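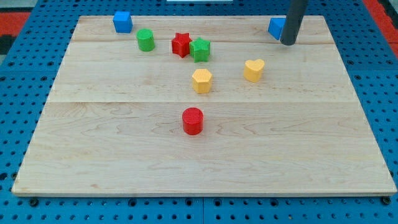

my maple board, maple, with some blocks on it

Maple board keeps going fuzzy, oil or wax or what?

pastrybench_lou
Okay so I've had this maple board going on two years and I love it, I knead on it, I roll pie dough on it, it does everything except look nice. Every time I wash it the surface comes up fuzzy, like a peach. I sand it, it's smooth for a week, then I wash it and I'm right back where I started. I've been using the Watero board oil that my sister gave me (the one in the squeeze bottle) and I put it on maybe once a month if I remember.

So my questions. Am I sanding too coarse? I've been stopping at 100 because that's what was in the garage. Is oil even the right thing for a dough board, or should I go to a wax, or just leave it bare? My grandmother's was bare and she used it her whole life, but she also never put hers anywhere near a sink.

Thanks in advance, I've read a bunch of old threads on here and they all end in a fight.

drawknife_ed
Stopping at 100 is your whole problem. That's a scratch pattern, and water gets in the scratches and stands the fibers up. Go 100, then 150, then 220. Then wet the whole thing down with a damp rag, let it dry overnight, and hit it lightly with the 220 again. Do the wetting twice if you're patient. After that it'll stay smooth through a lot of washing.

Then oil. Plain mineral oil from the drugstore, flood it, wait, wipe it off, do it again the next day until it stops drinking.

houda_c
Agree with Ed on the sanding and totally disagree on flooding it with oil! This is a dough board. If you soak it in mineral oil the flour picks it up, and you get this gray, slightly greasy film in the first few batches. I ruined a batch of msemen that way and I'm still mad. I keep mine bare on the working side and oil only the back and the ends. Scrape it with a bench scraper after use, wipe with a barely damp cloth, stand it on its edge to dry. It's been fine for years.

drawknife_ed
If you oil one face and leave the other bare you're asking for a cup. Wood wants to gain and lose moisture evenly on both sides. I've flattened enough warped boards for people to have an opinion on this.

houda_c
And mine is flat. I don't know what to tell you, Ed. It's a thick board and I live somewhere dry, maybe that's it, but it's flat as a table.

pastrybench_lou
See, this is what I meant about the fights, haha. It's a glued-up board, a few planks with the seams running across it, plus some small knots and darker streaks. Does that change anything for the cupping thing?

drawknife_ed
Helps some, depending on how the maker arranged the planks. Look at the end grain. If the rings all curve the same way, it'll move more as one piece. If they alternate you get a bit of a washboard instead, which is less annoying for rolling. Small knots don't bother me as long as they're tight. Press on them with a thumbnail, and if one feels crumbly put a drop of thin glue on it and sand it flush.

And run your hand over those seams after you wash it. If you can feel a ridge, water's getting into the joint.

graincheck77
Been making boards to sell at our spring market for a while now, so here's my two cents. I stopped using straight mineral oil years ago. It never cures, it just sits in there and slowly washes out, and then people email me in March asking why their board looks chalky. I do one coat of oil and then a beeswax and oil paste, buffed hard. The wax gives you that silky feel and the flour doesn't stick nearly as much as you'd think. You can buy it in a tin (Brunel makes a decent one, a little too orange smelling for me) or melt your own. I do four parts oil to one part wax in a jar set in a pan of water.

Also please don't go past 220. I see people going to 700 on a cutting board and it's a waste of an evening. You burnish the surface and then the finish can't get in.

simin_m
I went to 700 once! My brother-in-law had a whole box of the stuff left over from doing his car. It looked like glass for one day. Then I rolled out noodle dough and it slid around like a hockey puck, I had to chase it with the pin. A board for dough needs a little grip. So I'm with you on stopping at 220, maybe even 180.

Simin Mazandarani, noodle person, for anybody who remembers me from the old board

houda_c
SIMIN! I remember you, you're the one who talked me into the long skinny rolling pin. Still using it.

graincheck77
Yeah, 180 is fine for dough. I was thinking cutting boards.

mr_plainflour
I'll be the grump. Skip all of it and get a slab of something that isn't wood. I switched to a Delteteck mat on a stone counter and I haven't sanded a thing since. It rolls up and goes in a drawer. Wood's lovely, but it's a part-time job.

drawknife_ed
It's an hour's work once a year. My lawn is a part-time job.

mr_plainflour
You oil the thing every month, you can't soak it, it can't go in the dishwasher, you have to stand it up just so. My mat goes in the sink with everything else. I'm not saying you're wrong to like it.

pastrybench_lou
I tried a mat (different one) and it crept all over the counter whenever I leaned into the dough. The board is heavy and it stays put. So I'm sticking with the board, but I get it.

Can I ask about washing, though? I've been doing hot water and dish soap every time. Is that too much?

simin_m
For just flour and water dough, yes, way too much. Scrape first. Get every bit of dried dough off with the scraper before any water touches it, or you're just making paste and pushing it into the grain. Then a wrung-out cloth. If you've had egg or butter on there, use a little soap on the cloth, wipe again with plain water, and dry it right off with a towel. Both sides! If you only wet the top it'll bow up at you.

graincheck77
What she said. And never lay it flat on a wet counter afterwards. That's what warps most of the ones that come back to me.

karimi_kitchen
Jumping in with a question if that's okay, I have nearly the same issue except mine is beech and it has a smell. Kind of sour, stronger when it's damp. I bought it used. Is it done for?

houda_c
Not done for. Coarse salt and half a lemon, scrub, leave it ten minutes, scrape off the gray sludge, wipe, dry standing up. It might take two or three goes. If it still smells after that, sand it back. Start at 80 if it's really ground in and work your way up from there.

drawknife_ed
Be careful with 80 on a small board, it's easy to dig a low spot with a power sander. Use a block and go with the grain. But yes, the smell is usually only in the top skin. I've never been convinced the lemon does much, for what it's worth. It's the scrubbing.

houda_c
It's the lemon.

karimi_kitchen
I'll do the lemon AND the sanding and keep everybody happy. Thank you both!

pastrybench_lou
Update! I bought actual sandpaper like a grownup. Went 100, 150, 220, wetted it, let it dry overnight (it came up fuzzy again just like Ed said), knocked it back with the 220, then did the whole routine a second time. The second time it barely raised at all. I split the difference on the finish: thin coat of the oil both sides, wiped off hard, left it a couple days, and then wax paste on the back and the ends only. The top just has that one thin coat. Made a galette on it last night and the flour stayed white, so Houda, no gray film so far.

Haven't washed it with soap since. Scraper and damp cloth.

drawknife_ed
Good. Do the top again when water stops beading on it and never mind the calendar.

houda_c
What kind of galette?

pastrybench_lou
Pear and almond. The bottom was a bit soggy but that's a different thread.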